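Stornden Returns Notes is a set of 200 short written records from the mail-order counter at Vondden, kept by Marlene Chisholm and typed up by Yannick Deschamps. Each record covers one returned parcel: why it came back, how it was packed, and what the customer asked for.

The records are plain text, one per file, in `notes/`. File names start with the month the parcel was logged. Most are from March. Customer names and street addresses have been removed – town names are kept where the writer used them.
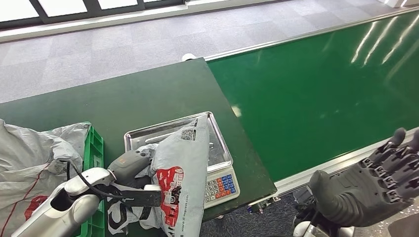

## Fields

- `reason`: free text, as written at the counter
- `packing`: bag, box, tube or other
- `weight_g`: whole grams, blank if not taken
- `request`: refund, exchange, repair or none

Spelling was left alone. Yannick expanded shop shorthand in 50 of the records, and the original wording is in `raw/`. "Ret. w/o slip" means the return form was missing.

## Known problems

Repairs sent on to Umenmont are logged twice, once going out and once coming back. Match them on `parcel_no`.

Last edited 31 December 2024. Corrections to Yolandi Steyn.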